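Walking the Vollwood Ridge the Wrong Way

I met her at the café by the bus stop in Lunonstead, at half past eight on a wet Tuesday in October, and she had already walked six miles. She asked me not to use her name (she has a day job and a boss who thinks she was at the dentist), so I'll just say that she has led walks on the Vollwood side for years, and that she ordered two breakfasts and finished both.

I'd come to ask her about the ridge walk, west to east. Every leaflet I've picked up does it the other way, starting at the Lunonstead end, and I've done it like that myself twice. She thinks we've all been had.

"You go up the steep side fresh and come down the long side tired, and everyone says how sensible that is," she said. "But you've got the sun in your eyes all afternoon, the wind in your face, and then two miles of forest road at the end when your feet hurt. Two miles! Do the road first. You won't even notice it."

Her version begins at the Rallier car park, which is free and which I had somehow never found. You turn off by the sawmill, ignore the first gate, and it's tucked behind the larches. From there the forest road runs level beside the beck until the second footbridge, and that's where the climbing begins.

I asked how hard it is, and she made a face.

"It's 2,226 feet at the top, and you start low, so it's a proper hill. But it's a kind one from this side. There's one bit, the last 300 feet up to the shoulder, where you'll want to stop and pretend to look at the view. Everybody does. I've got very good at pointing at birds."

The shoulder is where people go astray, she told me, and I was pleased to hear it because I've gone astray there too. The path splits by a tumbled sheepfold. The left branch looks better, wide and well trodden, and it takes you straight down into a bog. The right one looks like something a sheep made in a hurry.

"Take the sheep one," she said. "Wall on your left hand the whole way. If you haven't got a wall on your left, go back."

Once you're on the ridge proper it's easy walking for three miles or so, short grass with a few peaty steps, and you can see both valleys if the cloud behaves. She likes to stop at the second cairn and not the summit, because there's a dip just behind it that keeps the wind off. I tried it the following weekend and she's quite right, I sat there for forty minutes with a flask and didn't put my hat on once.

We got on to maps. She carries paper, an old sheet gone soft as a duster along the folds, and has a phone in a sandwich bag as well. I said I mostly used the phone these days and got a look over the top of her tea.

"Use what you like, but know where you are before it goes wrong. I had a lad last winter with three apps and no idea which way was north. Lovely lad. Terrible gloves."

The descent is what I'd been dreading. That's the steep side, and I've only ever gone up it. She waved this away with a piece of toast.

"It zigzags! People forget because they cut the corners going up. Stay on the zigzags and your knees will be fine. I come down it with one pole, in the left hand, and I'm no spring chicken."

There are stone steps near the bottom, slippery under the trees, and then you come out through a kissing gate beside the Kolář orchard. In early autumn there's usually a crate of windfalls by the gate with an honesty tin. From the orchard it's ten minutes down the lane into town, and the bus back to Rallier goes from right outside the café. Check the winter timetable, though, as the last one is earlier than you'd expect. She has missed it more than once and walked back along the old railway, "which is flat and dull and has a very good hedge".

I asked whether she'd take beginners on it. She said yes, gladly, as long as they'd done a full day out before and had boots they'd already fallen out with and made up with again. She'd want them to bring a proper waterproof, a spare pair of socks, more food than seems polite, and a bag for their rubbish.

"Orange peel as well. People think peel doesn't count. I've been picking up the same people's peel for years, I'm sure of it."
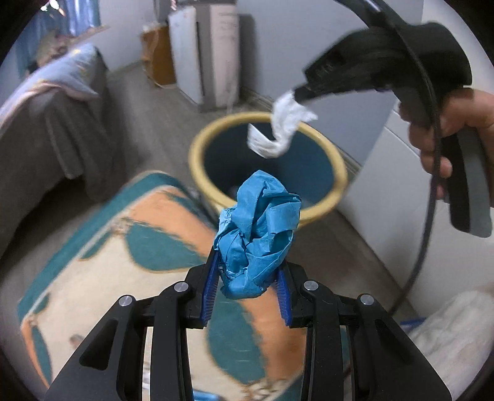
Getting there and back

The number 183 bus links Lunonstead and the Rallier road end, and from the stop it's a short walk up to the car park by the sawmill. If you're driving, leave the car at Rallier and catch the bus back to it afterwards. Allow six hours for the walk with stops, or seven if you're a cairn sitter like me. The café opens at eight and does not mind muddy boots, but do take your gaiters off at the door — I was told off for that, and fairly.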